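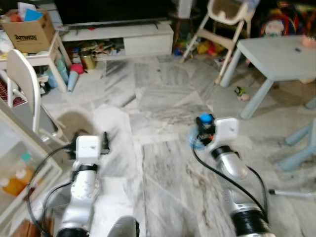
**Who decides a dispute between a citizen and a licensing office?**

In most cases a tribunal does, after the office has first been asked to look at its own decision again.

# Chapter 7: Appeals against licensing decisions

A licence is a permission, and the body that grants it can usually refuse, vary or withdraw it. This chapter deals with what the holder may do next. Court review is left to Chapter 15.

We follow one case throughout. Rianne Prins ran a food stall in Zesthorpe under a street trading licence. In February the licensing office wrote to say that the licence would not be renewed. The letter gave one ground — late payment of the fee — and did not mention any right of appeal.

Prins had 27 days to ask for an internal review. She sent her request in time, but to the wrong department, and the office treated it as late. Whether it was entitled to do so is the first question we take up.

## 7.1 Notice of the decision

A decision takes effect against a person when that person is told of it. The notice should state what has been decided, the grounds, and the time limit for a challenge. Where the time limit is missing, a tribunal may allow a late appeal, though it will ask how long the delay was and whether the office was put at a disadvantage by it.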